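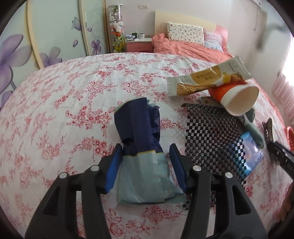
Roses on the bed, all year round.

I have been meaning to write about my grandmother's letters for ages, and then December came along with its early dark and its long evenings, and I finally pulled the box down. It's a heavy old thing (she kept everything in it, including receipts from a shoe store that closed before I was born) and it took me two tries to get it off the shelf without dropping it on my foot!

There are 300 letters, give or take nothing, because she numbered every single one in pencil in the corner. Most are from her friend Consuelo Marulanda, who moved away when they were both newly married and wrote to her faithfully from apartment 1508 in a building she complained about for decades. The elevator was slow. The neighbors fried fish. She never moved.

What I love best is how little happens in them. Consuelo will spend two whole pages on a coat she might buy, and then in the next letter she hasn't bought it, and in the one after that she's wearing it to a christening and it pinches under the arms. I read 15 of them in one sitting with a cup of tea going cold next to me, and I came away knowing more about that coat than I know about some of my cousins.

My friend Atif Afridi, who is much more organized than I am, told me to scan them all before I do anything else. He's right, of course. I've started, slowly, and I keep stopping to read, so at this rate I'll be done when I'm ninety.
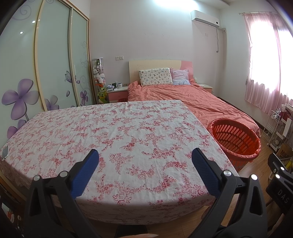

Letters from Home, No. 2

Anyway, all this has made me want to write real letters again. I bought a pad of cream paper and sat down with good intentions, and my goodness, my handwriting! It starts out lovely and by the bottom of the page it looks like a grocery list written on a bus. I've decided not to mind. Grandma's wasn't much better, and she crossed things out and drew arrows up the margins whenever she ran out of room.

So far I've mailed one to my aunt and one to an old college roommate, who called me the minute she got it to ask if something was wrong. If you'd like one too, send me your address and tell me what you've been cooking. I can't promise it will be legible.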